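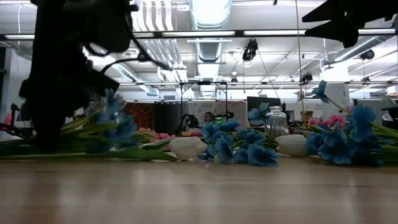
Questions we get asked

What is Varent?

Varent is a newsletter about foreign policy for people who like it but don't do it for a living. Each issue takes one story from the week -- a treaty, a summit, a row between two embassies -- and goes back through the papers behind it. We love this stuff, and the best bits are often in the annexes, so that's where we spend most of our time.

Who writes it?

Wiebke Strobel edits every issue and writes most of them. She started it after years of posting long threads on treaty law that her friends very kindly pretended to read. Guest writers do the rest, and you'll find their names at the top of the piece.

Do I need to know anything about diplomacy first?

No! If you've ever heard "the ambassador was summoned" on the radio and wondered what happens once they get there, you'll be fine. We explain terms the first time they come up in an issue. Some readers have asked us to stop doing that and we've said no.

How often does it come out?

Once a week while parliament is sitting and every other week in the summer. We sometimes send a short extra when something big breaks, but we'd sooner wait a day and read the full statement than guess from the headlines.

Where can I read old issues?

They're all in Narnis, our archive. There are 181 issues in there as of 4 July 2020, and you can search by country, by treaty or by the name of the body involved. The search is a bit fussy about accents, so if "Côte d'Ivoire" brings up nothing, try it without the hat on the o. Issues 2 and 3 were joined together when we moved the site and we've left them that way, as they cover the same fishing dispute.

What's Vavo, and do I have to use it?

Vavo is the discussion board for subscribers. You don't have to join, and plenty of people never do, but it's a lovely place to be during a long summit. In April we had a thread on how closed-door votes get reported that ran on for days, with links to meeting records in five languages. You can read everything without logging in. You need an account to post.

Does Varent take sides?

We don't back any party or government. Our writers do have views, and an opinion piece is marked as one in the subject line. When a government makes a claim, we say who made it, where it was made and what has been published to support it. If nothing has been published, we say that too.

You got something wrong. What should I do?

Please tell us! Reply to the issue with the sentence you mean and, if you can, a link to the document. Corrections go at the top of the next issue and are added to the Narnis copy with the old wording still showing. Spelling of place names gets us more post than anything else. We follow the spelling in the English text of the treaty, even when it looks old-fashioned.

Can I write for you?

Yes, and we'd love to hear from new people. Send a few lines on the story and a list of the papers you'd use. Finished pieces run to 1000 words, plus notes. We pay the same for a first piece as for any other.

What is the Yazdani list?

A reading list, named after the reader who began it. It has memoirs, court judgments, two very good novels and a history of the diplomatic bag that we can't stop recommending. Anyone on Vavo can suggest a title. Out-of-print books are allowed -- just say which library you found yours in.

Can I use Varent in class?

Please do. Print it, copy it, cut it up. Keep the writer's name on it and leave the notes in if there's room. Sixth-form teachers have told us the issues on how sanctions are worded work well over a double lesson.

How do I stop getting it?

The link is at the bottom of every email. One click and you're off the list. Narnis stays open to you either way.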